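Why Did the Sorting Robot Stop?

A robot that tidies small parts sounds simple. It picks up a thing, finds the right compartment and lets go. At a workshop called Wutari, a robot named Drestar did this job every day. One afternoon in April it froze with its arm in the air and a red light on. The light means "fault." A fault is when part of a machine is not working as it should.

What the robot knew

Drestar has sensors in its fingers. A sensor is a part that measures something. These ones measure how hard the fingers are squeezing. Drestar is allowed to squeeze with a force of 5 newtons, close to the weight of a half-liter bottle of water. If the number goes higher, the robot must stop. This rule is called a force limit.

When the engineers read the robot's log, they found that it had sorted 633 parts that day. On the next one, the force jumped to 43 newtons in less than a second.
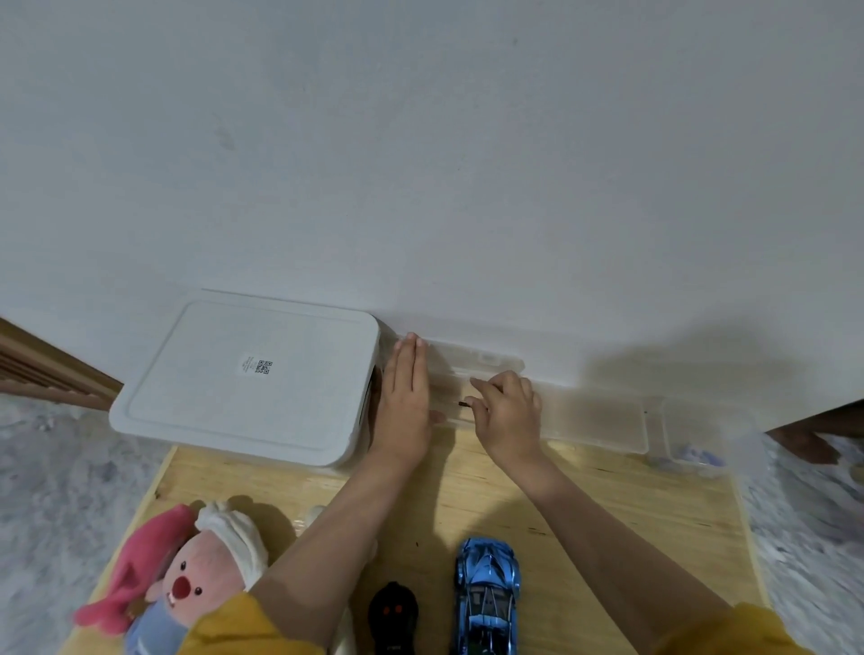
Small parts are hard for robots. When you pinch something tiny, your skin bends around it and your nerves tell you if it is slipping. You also change your grip without thinking. Drestar's fingers are stiff, and it has to work out each change with numbers.

What went wrong

The camera had been bumped. It had turned by a very small angle, so every part seemed to be 4 millimeters away from its real place. The robot reached for a part and closed its fingers on the edge of a lid instead. The lid did not move. The force went up, and the limit switched off the motors.

The lid cracked. No person was hurt.

How it was fixed

The engineers tightened the camera and ran a calibration. Calibration means checking a measurement against something you already know. They used a printed card made by a company called Erska, with dots at known distances. The robot looked at the card 350 times from different places and corrected its map of the table.

They also added a new check. Each morning Drestar touches a metal peg. If it misses, it will not start.

Words to know

Fault: a part of a machine not working as it should.
Force limit: the hardest a robot is allowed to push or squeeze.
Log: a record a machine keeps of what it does.
Newton: a unit used to measure force.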